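The Flirnden small bowl in pale pink, and the Flultwood tablecloth that came home with it

I went into the shop for a washing-up brush and came out with a bowl and a tablecloth, so you may take it that I am not a disciplined person where tableware is concerned. They had been laid out together on a display near the till, the little pink bowl sitting on the off-white cloth, and the two looked so friendly with each other that I bought both and forgot the brush. I've lived with the pair for 11 months now and several of you have asked how they've held up, so I'm reviewing them together (they really are used together, nearly every day, and I'm not sure I could pull them apart).

The bowl first. Flirnden make it in a few colours and I dithered over a green one for ages before going with the pink. It's a very quiet pink, I should say, the sort that in the morning might almost pass for cream and only owns up to being pink when it's on something pale. If you want a proper cheerful pink that you can spot from the doorway, you may be disappointed. I like it more than I expected to. The outside is smooth and nicely rounded, so it sits in the palm beautifully, and the rim is round and comfortable to hold, with none of that sharpness you sometimes get on cheaper bowls where the edge seems to have been forgotten about.

It is small, and I can't stress this enough. The hollow inside is on the shallow side as well. The website photographs it next to a very tiny lemon, which I think is rather naughty. I have tried porridge in it and spent the whole breakfast chasing oats around the rim. It is perfect for olives, a handful of nuts, salt flakes, a bit of chutney, the stones from the cherries, or an egg yolk waiting its turn while you deal with the whites. I also use it for my rings when I'm making pastry, and that has saved me from at least one dreadful evening with my arm in the flour bin.

It has been through the dishwasher more often than not and the colour hasn't shifted that I can tell. I did wonder if turmeric would get it, and for a day or so after a rather vigorous curry paste there was a yellowish bloom on the inside, but a soak in warm water with bicarbonate of soda brought it round. Mine has no chips, although I've knocked it against the tap plenty. The one thing I'd change is the foot. It's quite narrow, and on a bare worktop the bowl will skate a little if you stir anything thick in it. On a cloth it stays put, and so I come round to the other half of my purchase.

The Flultwood cloth weighs 600 grams by my kitchen scales, in the size I bought, and it feels like it. I'm used to those thin cloths that slide off sideways the moment anybody stands up, and this one drapes properly. It goes over the front edge of the table and hangs there as if it means to stay, and I've never once had to clip it. The colour is called Oat on the packet. I'd call it off-white and leave it at that.

Now, off-white cloths and ordinary life. I'm going to be fair about this, having read a good many of the 1,708 reviews on the shop's own page, where half the people say it never marks and the other half say it marks if you so much as look at it. Mine marks. They're faint smudges for the most part, and small dark specks that I've given up trying to identify, and they show when the light comes in low across the table. They don't bother me when the table's laid. When there's very little on it, just the one small bowl towards the back, say, you do notice them, and if you're the sort who would lie awake over it then please buy the darker one. 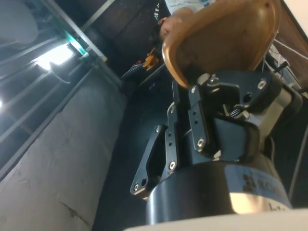
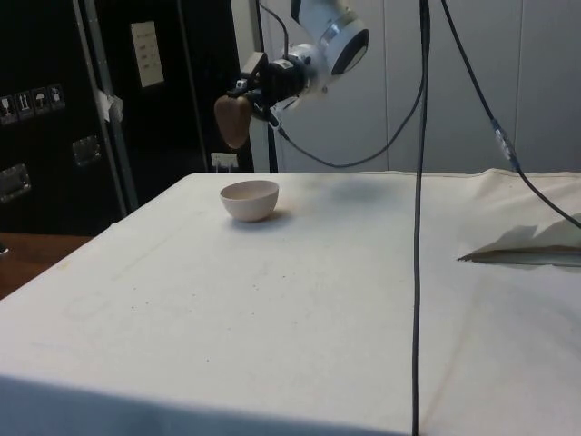
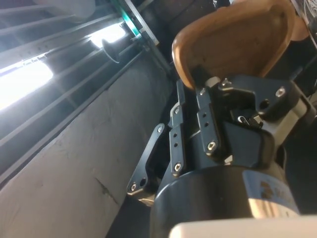

One reader wrote to me after my first short note on the cloth to say that hers had gone a bit grey by the spring, and that what brought it back was washing it entirely by itself, at forty degrees, with half the powder she would normally use. She had been putting it in with the tea towels, as I do, and thought the tea towels were to blame. She also said she irons it from the back while it's still damp and that it hangs better for it.

I have tried this twice now and I'm happy to pass it on. The half measure of powder seems to be the important part, at any rate in my machine, which has never rinsed very enthusiastically. The smudges faded a good deal. The specks did not, or some did and others moved in, I couldn't swear to it. As for ironing, I'm afraid I lasted one side. I shake it out hard, hang it over the banister and put it back on the table before it's quite dry, and the weight of it does most of the work for me.

A few more bits and bobs, in no particular order.

The hem is neat and has stayed neat. I had one loose thread at a corner, snipped it, and heard no more about it.

The packaging for the bowl was a cardboard sleeve and a great deal of tissue, all of which went in the recycling. The cloth came in a plastic pouch with a popper, and I'm keeping clothes pegs in it.

I did look at the alternatives before writing this. Bautista do a bowl that's very similar in shape, a touch deeper, and I borrowed one for a weekend. It's better for dips and worse for almost everything else, being too deep to get a pinch of salt out of without grazing your knuckles. There's also the Hernia cloth, and yes, I know, that really is what they've called it. It's lovely and soft, but so light that it rode up every time somebody crossed their legs, and it creased if you breathed near it. I'd have it for a picnic.

Would I buy the bowl again? I have, in fact. There are three in the cupboard now and I'd like a fourth, though the pink was out of stock when I looked in October and I don't want to mix it with the green. Four and a half stars, the missing half being for that narrow foot and the business with the lemon.

The cloth gets four. It looks so calm on the table and makes everything I put on it look a little more considered than it was, and I'd forgive it most things for that. But it does ask for its own wash, and in a house where the machine is already on from breakfast until bedtime, that's a lot to ask. If they ever bring out a runner in the same fabric I'll be first in the queue, and I may even remember the washing-up brush while I'm there.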